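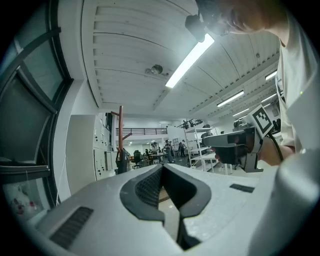 Theano Moschos

Sterside hand-held demonstrations: frequently asked questions

What did you test?
Whether a robot arm can learn a task from people using hand-held grippers, with no robot present during recording. We collected 1,172 demonstrations and trained on 900 of them.

Why is there a black-and-white square on the gripper?
It is a fiducial marker. We use it to check the position of one gripper against the other when we line up the recordings.

Did you train on everything?
No. We dropped recordings where tracking was lost for more than a moment, and kept 48 aside for checking.

How well did it work?
On the folding task the arm finished 29 of 48 trials. Most failures came at the second grasp, when the fingers closed too early. We don't have a fix yet.

Does the lab need to be cleared first?
No. People work at the tables as usual. Matěj Mikuš compared recordings from a quiet lab and a busy one and found no difference we could measure.

Does lighting matter?
Some. Policies trained only on daytime recordings did worse after dark, so we now record at both times.

Can I get the data?
The August release has the trimmed recordings and the calibration files. The raw video is too large to host, so write to me and we will arrange a copy.

Will it run on a different arm?
We have only tried one. If you try another, please send us your settings.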